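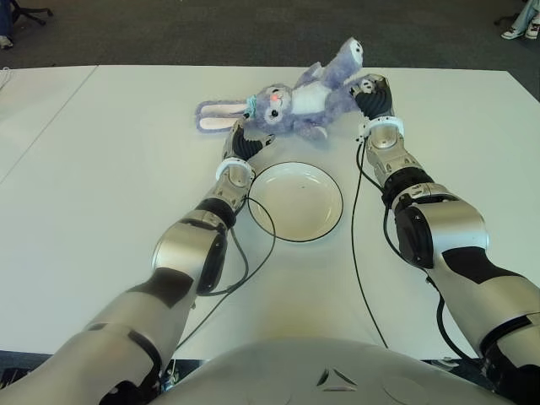 白い台の上のうさぎのぬいぐるみ

2025年2月6日 作業ノート(DB班)

Drulleyクラスタの待機系切り替え、前回の続き。対象はノード2台構成の検証環境で、本番のBouvierには触っていない。

朝、まず前回のログを読み直した。プライマリを落としてから待機系が昇格を宣言するまでは設定どおりなのに、アプリ側の接続が戻るまでが長い。接続プールが古いアドレスをつかんだままになっているのを疑っていたが、プールのログを見ると再接続自体はすぐ試みている。名前解決の結果が古いだけだった。社内DNSのTTLが300秒。これは8月に環境を作ったときの初期値のままで、誰も変えていない。

TTLを短くする案と、仮想IPに切り替える案がある。Baptiste Leblancは仮想IP派。自分はどちらでもよいが、Drovvilleの拠点側はセグメントが分かれていて仮想IPをまたいで移せないので、向こうも同じ構成にそろえるならTTLで対処するしかない。とりあえず検証ではTTLを40秒にした。

手順メモ
・切り替え前にレプリケーション遅延を確認。遅延が出ている状態では始めない
・プライマリのプロセスを停止(kill -9ではなく通常停止と、強制停止の両方を試す)
・待機系の昇格ログを確認
・アプリ側からSELECT 1を投げ続けるスクリプトのログを保存
・旧プライマリを待機系として組み込み直す

通常停止のほうは問題なし。昇格後、アプリの接続もTTLの範囲で戻った。書き込み途中のトランザクションはエラーで返り、アプリ側のリトライで入り直している。重複行なし。

強制停止のほうは、昇格までは同じだが、旧プライマリの組み込み直しで失敗した。タイムラインが分岐していて、そのままでは追従できない。巻き戻しツールをかけようとしたら、必要なWALがもう消えていると言われた。保持の設定が小さすぎる。結局ベースバックアップから作り直した。検証環境のデータ量だから作り直しで済んだが、Bouvierの量でこれをやると半日では終わらないと思う。

WALの保持量を増やして再試行。今度は巻き戻しが通り、待機系として復帰した。設定値は構成管理のリポジトリに入れてある。レビューはまだ。
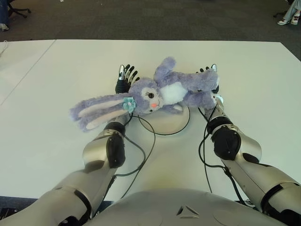
第2巻 19ページ

午後は監視まわり。Nivumの遅延アラートが切り替えのたびに誤報を出す件。見ているクエリが待機系専用のもので、昇格した直後のノードに投げるとNULLが返り、それを異常と判定している。先にリカバリ中かどうかを見て、プライマリなら判定を飛ばすように書き換えた。逆に、両方のノードがプライマリを名乗っている場合は即座に鳴らすべきなので、別のチェックとして追加。こちらはまだ試験していない。わざとスプリットブレインを起こす必要があり、環境を壊す覚悟がいるので、ベースバックアップを取り直してからにする。

もうひとつ、クラスタ構成情報のバックアップがプライマリ側のローカルディスクにしか置かれていなかった。ノードごと失うと一緒に消える。共有ストレージへコピーするジョブを追加した。復元はまだ試していないので、取れているだけの状態。ファイルの所有者がrootになっていた点も直した。復元時に読めないと困る。

気づいた点
・昇格スクリプトのログが標準出力だけで、再起動すると残らない。ファイルに出す
・旧プライマリが自動起動の設定のままになっている。強制停止後にOSごと上がってくると、勝手にプライマリとして立つおそれがある。自動起動は切った
・両ノードの時刻のずれは約2秒。ログを突き合わせるときに読みにくい。chronyの参照先がノードごとに違っていたので統一
・手順書のホスト名が旧名のまま。直す

残り
・TTLか仮想IPか、Leblancと決める
・WAL保持量の本番での見積もり。更新の多い夜間バッチの時間帯で測る
・スプリットブレイン検知の試験
・構成情報の復元試験
・アプリ側のリトライ回数の上限。今は無制限で、DBが本当に落ちているときにログがあふれる

夜間バッチの計測用スクリプトは共有ディレクトリのtools以下に置いた。引数は接続先と間隔だけ。出力はCSV、ヘッダなし。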